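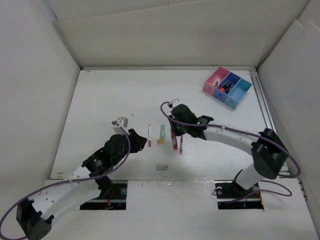

Miyuki Shibata
Community member, Handwriting and Letters

How do I get back into writing letters by hand without giving up after a fortnight?

I used to write loads of letters. Pages and pages, to my cousin, to a girl I met on a school exchange, to my gran every single week when I was away studying. Then it all went onto my phone like everyone else's, and last month I found a shoebox of the replies and sat on the bedroom floor reading them until it got dark. I want to do it again! I've got a few people who I think would write back, and one (my old neighbour, who has moved to Losport) who definitely would, as she doesn't get on with screens at all.

The trouble is that I've sat down to it two times since and it's gone badly. My hand aches after a page. My writing starts off quite nice and then slides down to the right and turns into something a spider would be ashamed of. And I run out of things to say, which never happened when I was fifteen. I get as far as the weather and the cat and then I'm stuck.

So, in no particular order: does the hand thing get better? Is it worth buying a proper fountain pen, or is that just an excuse to go shopping? How do you keep your lines straight on plain paper? And what on earth do you all write about? I work shifts, so a fixed evening every week is hard for me, though I'm usually free on a Saturday morning.

Sorry for the long post, I'm excited about this.

Tagged: letters, handwriting, stationery, beginners
Viewed 1,716 times

Amnuay Luangrath
Long-time member

Oh, this is a lovely thing to come back to. I started again after a gap of many years and it's one of the best parts of my week now, so please don't let two wobbly starts put you off.

Your hand first. Yes, it gets better, and quicker than you'd think. Nearly everyone who has been typing for years grips the pen much too hard and presses as if they were filling in a form with three carbon copies. Try writing a few lines while holding the pen so loosely that somebody could pull it out of your fingers. It will look dreadful. Keep doing it anyway for half a page a day, any old rubbish, shopping lists or song lyrics, and then let your grip settle wherever it wants to. Also check where your elbow is. If it's hanging off the edge of the table, your wrist is doing all the work, and that's where my ache came from. Pull your chair in, get the whole forearm on the table and slide the paper up as you go down the page, so your arm stays put.

If the pain is sharp or it carries on into the next day, that's a question for a doctor and not for me.

The sloping lines are easy to fix. Rule a sheet of paper in thick black lines with a marker and a ruler, put it under your writing paper and you'll see the lines through it. It works on anything thin enough to let the light through. I've made several, with wider gaps for chatty letters and narrow ones for when I've got a lot to say. Put a paperclip at the top to stop the sheets drifting apart. Some people turn the page at an angle too, with the bottom corner pointing towards the stomach, and this helped me a lot (I'm left-handed, so mine goes the other way from most people's).

As for the pen, a fountain pen is a joy and I'd never talk anyone out of one, but try a cheap one before you try a dear one. They glide with hardly any pressure, and that really does help with the ache. The paper matters just as much. Ordinary printer paper tends to drink the ink and you get fuzzy edges and ghosts on the back. I use a Vidach pad, the plain cream one, and it takes ink on both sides without complaint. If you'd rather stick to a ballpoint, use a soft pad or put a few sheets underneath. Writing with one sheet on a hard table is horrid.

Now the best bit, what to write about! My tip is to keep a scrap of paper in your bag or stuck to the fridge, and every time you think "she'd laugh at that", write down three words. Mine at the moment says: wrong bus, plum jam, Dad's trousers. That's a letter, and quite a long one. You don't need news. Big news goes round by phone in five minutes anyway, and the small things never get told at all unless somebody puts them in a letter. Your old neighbour will want to know who has cut down the hedge and whether the bakery still burns the bottoms of the rolls.

The other half is answering what they asked you. Before I start, I read the last letter again with a pencil and put a little mark beside anything I want to pick up on. Half my page is filled before I've thought of anything of my own. And ask things back, proper questions that can't be answered with yes or no. "What did you have for tea when you were little and there was nothing in?" got me four sides from my aunt, with a recipe.

Don't start again if you make a mistake. Cross it out and carry on. I once got a letter from a friend with a whole paragraph scribbled over and "never mind" written beside it, and I've wondered about that paragraph ever since.

Do come back and tell us how you get on. I'd love to know whether the neighbour writes back!

Haris Dumitrescu
New member

Just get a gel pen and lined paper, works fine.

Kiyoshi Yoshida
Member, moderates Handwriting and Letters

Amnuay has covered the writing itself so well that I'll stick to the bit about not giving up, which is where I failed for years.

What changed things for me was not having to look for anything. I'd feel like writing, then I'd spend the time hunting for an envelope, then for a stamp, then I'd find the stamp and the pen would be dry – and by then the kettle had boiled and the mood was gone. Now it all lives together. Pens and a marker in one pot, stamps and address stickers in an old tin, paper and envelopes in a drawer underneath. It doesn't need to be pretty or bought specially, though I'll admit I've got very fond of my tin. You said you work shifts, and I'd think about making up a travelling version as well: a flat folder with a few sheets, your lined guide sheet, stamped envelopes and one pen you trust. I've written some of my best letters in twenty minutes at a bus station.

Second thing, let them be short. I used to think a letter had to be several sides or it wasn't worth the stamp. Postcards count! A single side counts. If you only have a Saturday morning, do one side with your coffee and walk it to the post box before lunch. Once I leave a letter lying about "to finish later", it goes stale and I start apologising in it, and then it's a letter about how late the letter is.

That's worth a rule of its own: one line of sorry at most, then get on with it. The person opening the envelope is pleased, I promise. They haven't been standing at the door with a stopwatch.

Keep a simple list at the back of a notebook with who you wrote to, the month, and what you told them. Mine saved me from telling the same story about the wedding cake to my brother for a third time. It's good to look through too. I can see that last September was nearly all about tomatoes.

On ink, I've been using Gronis blue-black lately and I'm very happy with it, as it dries fast enough that I don't drag my sleeve through it. Do test anything new on the back of an envelope first if there's any chance of rain, because addresses run. I use a ballpoint for the address whatever is inside, and I write it before I start the letter. That sounds backwards, but an addressed envelope sitting there makes me want to fill it.

One small disagreement with Amnuay: I wouldn't mark up the letters you receive, even in pencil. I put my notes on a sticky slip. You've got that shoebox, so you know how it feels to open one again years later, and I like mine clean.

And Haris is right in his way. A gel pen and a lined pad is a perfectly good start, and if that's what is in the drawer this morning, use it.

Comments on this answer

Miyuki Shibata
Thank you all so much! I addressed the envelope first and it worked straight away, I did a side and a half to Losport and only mentioned the cat once. Hand still aches but I caught myself squeezing. Going to rule up a guide sheet tonight. Kiyoshi, do you write the date at the top or the bottom?

Kiyoshi Yoshida
Top right, out of habit from school. My brother puts his at the very end with the time as well, usually something like ten past two in the morning, and I rather like that too.

Amnuay Luangrath
A side and a half! Wonderful. I've never used sticky slips for my notes, but I'm trying it with the next one that comes. I've got a pad of them in yellow I've been wanting to use up.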